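Draft two of the river chapter

I finished the second draft of the river chapter in December, a little after eleven at night. It came to 2,000 words, down from nearly double that. The first version had the whole garrison at Wemdale introduced by name before anyone got into a boat. Fatima Ntuli read it and wrote "who are these people" in the margin of page 2, and again on page 4.

So most of them are gone. The sergeant stays, and so does the boy who carries the letters. The surgeon has been moved to chapter nine, where he has something to do.

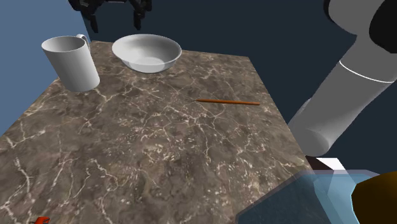

White mug and bowl on dark marble.

The crossing itself was harder. I had the company leave Rostmont at dusk and reach the far bank by morning, 90 men in all, with two boats. I worked it out on paper and it can't be done at the speed I gave them. Either they need more boats or the night has to be longer. I moved the chapter from June to November and left the boats alone, which meant going back and taking out every mention of leaves and mosquitoes.

Sipho Matlala thinks the letter should be opened before the crossing. I still have it opened after. I'll try it his way once and see how it reads.

The manuscript stands at 147 pages. Next is the chapter with the ferryman, who doesn't have a name yet.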